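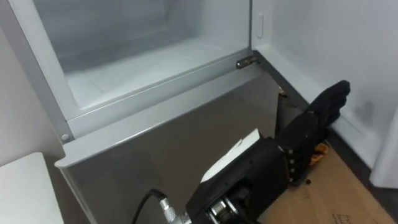

**Slide 4: food waste at home**

- Korine trial ran through January. 60 households, all weighed their bins.
- Bread and salad were thrown out most. Say this slowly, people write it down.
- Target is to halve it by 2030.

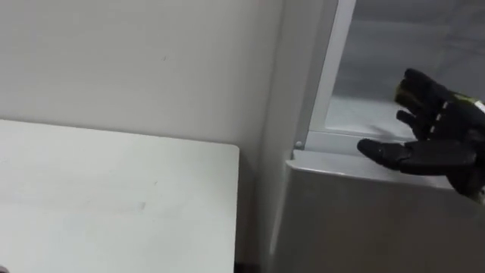

*Grey metal enclosure beside a white tabletop*

**Slide 5: what we ask people to do**

- Shop from a list, freeze bread on day one.
- Hand over to Sobia Awan for the Clukolo figures. Questions after her part.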